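Home About Projects The Bench Membership Find Us

About Droltum

Droltum is a shared workshop in Mitimbridge where people build small robots and the parts that go with them. We are 18 members at present. Some of us work with machines during the day and some of us have never done so, and in the evening we use the same benches and the same coffee pot. We are a registered club with a very small budget, and we have one main project that most of us take part in. It is called Flinness, and a large part of this page is about it.

How it began

The first meeting was in the kitchen of Mwende Masanja. She had bought a used robot arm from a factory sale and wished to teach it to put away laundry. The arm came without a manual and without a power supply. Kanako Ikeda, who lived on the floor below, came up to ask what the noise was, and she stayed until after midnight with a multimeter. For one winter the two of them worked at the kitchen table. The arm was clamped to the table edge, so all meals were eaten on the balcony or standing up.

When a third and a fourth person joined, the kitchen was too small. We looked at a garage, a former bakery and the back half of a tire shop. In the end we signed for our present place on Pacheco Street on April 23, 2021. It has 80 square meters, metal panels over our heads and a concrete floor which is cold in the months when you would like it to be warm. The rent was possible for us and the landlord did not mind the 3D printers running at night. We put together 3000 dollars for the first tools, and most of this money went into one good printer, a drill press and a box of motors that we are still using up.

What we build

Flinness is a home-made system for teaching a robot arm to handle soft things in a house: cushions, blankets, shirts, bags. Hard things are easier. A cup has the same shape each time you pick it up, and a blanket has never the same shape twice. We like this problem because every person who visits us understands it at once, and because it is far from solved, at least by us.

The method is simple to explain. A person holds a gripper in the hand, works with it as if the hand were the robot's hand, and the gripper records with its own camera. Afterward the recording is used for training the arm. We did not invent this way of working. We have read what others published, and then we tried to make it with printed parts and with what we could pay.

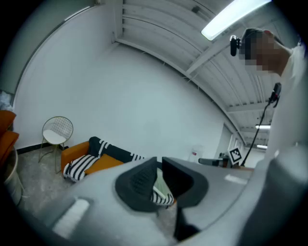
The gripper itself has gone through many versions. The first one was closed by a bicycle brake lever and it was so heavy that you wanted to put it down after five minutes. The second had a nice light body, but the fingers bent to the side when you pulled on thick fabric. After this we stopped changing everything at the same time. Now we change one part, print it, use it for one evening and write in the notebook what happened. The notebook is made of paper and lies next to the printer. Please do not take it home.

The fingers cost us the most effort. A finger must be soft enough to follow the fold of a cloth, and still it must not slip. Kanako has tried smooth surfaces, ribs, dots and a glued rubber sheet from a kitchen shop. She keeps all the failed fingers in a drawer, with labels, and new members are shown this drawer on their first evening. Many people find it more useful than our wiki.

Where we practice

At the beginning we practiced on a table with a white cloth. The recordings looked very clean and the arm learned very well how to work on a table with a white cloth. When we took it to a real living room it was lost. So we made one end of the workshop into a place to sit, with a sofa, chairs and more cushions than anybody needs, and the practice moved there. The furniture came from members and from the street. The colors do not match in every case, and for our purpose this is an advantage.

The corner is also where we hold the monthly meeting and where people drink tea. We ask only one thing: if you sat there, you do not have to put the cushions back in order. Mwende wants to have them where people leave them.

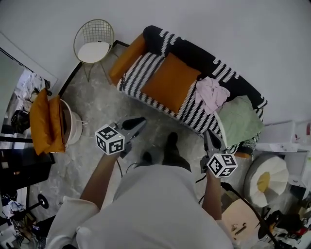 Working with a gripper in each hand, beside the sofa.

Recording with two hands is more tiring than it seems. For most household tasks one hand is not enough. You hold one corner of a blanket and look for the other corner, and your two hands know about each other without any effort from you. With two grippers you lose a part of this feeling, and for the first half hour everybody is clumsy. We advise new people to begin with one gripper and a cushion, and to take the second gripper on another evening.

The square black-and-white markers that we use are for position. The software finds the pattern and calculates where the tool is in the room. They are printed on ordinary paper, glued, and replaced when the corners become dirty. If you see one lying on the floor, please bring it to the bench and do not stick it back yourself, even if you are sure where it was. A marker that is turned by a few degrees has already cost us one complete weekend.

What we have so far

In November we finished sorting all recordings from the start of the project. There are 2257 that we consider good, which means that the grip is visible, the position did not jump and the person finished what he or she began. The others are kept on a separate disk. From the good ones our arm has learned to lift a cushion from a seat and to place it at the end of a sofa. It can also pull a light blanket straight, if the blanket is not under something. With shirts it is still poor. It takes a shirt by one sleeve, lifts it, and waits.

We write this openly because visitors sometimes arrive with high expectations. We are a hobby workshop. What we have is slow, it has cables, and somebody stands next to the stop button all the time when the arm is powered.
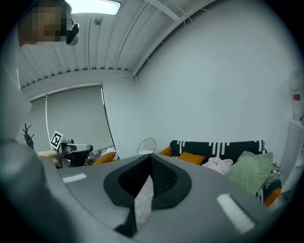
Over the gripper to the sofa and cushions.

Other projects on the benches

Not everyone works on Flinness, and nobody is obliged to. There is a plant-watering rail that travels along a window sill and has reached its third season. There is a sorting machine for screws – it sorts by length quite well and by thread not at all. Two members are repairing an old pen plotter and wish to use it for drawing sewing patterns. One more bench is kept free for guests and for things that must be opened only for an hour.

We also have a small group for electronics from zero. You learn to solder, to read a simple circuit and to drive one motor in both directions. After this you normally know whether you want to continue.

Who we are

Mwende Masanja takes care of the arm, of the control software and of the calendar. In her working life she plans timetables for buses. She is the person to ask if you want to record, and she will show you how to start, stop and name a recording so that another person can find it again.

Kanako Ikeda is responsible for mechanics and for printing. She came to robots by way of repairing sewing machines and she still repairs them, on the bench by the door. If you bring her a broken part, bring also the part that it was attached to.

The other members come and go according to their jobs and children. We have among us a nurse, a retired draftsman, some students and a person who makes cheese. English is the second or third language for more than half of the group, and the meeting goes more slowly for this reason, but the notes are usually very clear.

How to join

Come first to an open evening. You do not need to bring anything, and you do not need to know programming. Closed shoes are necessary near the drill press. If after two or three visits you would like to be a member, you fill in a form, you get the safety introduction from Kanako, and you receive a key. The monthly fee covers rent, electricity and common filament. Special materials you pay for yourself.

Young people under sixteen are welcome together with an adult who stays in the building.

About recording: when you use the grippers, your hands, your shoes and sometimes other people come into the recording. We ask every person before the first session, and if someone does not agree, we record at another time. Faces are blurred before anything goes outside the workshop. You can ask us later to delete your sessions, and we do it without discussion.

What we can use

We are happy to receive pillows, blankets and clean clothes which are too worn to be given away, and especially things with stripes or strong patterns. Fitted bed sheets also. We cannot take more sofas. Stepper motors, bearings and power supplies are always welcome, also when you do not know whether they function. Please write to us before you bring something large, because the entrance from Pacheco Street is narrow and the bell does not work when the printers are loud. In this case knock at the side window.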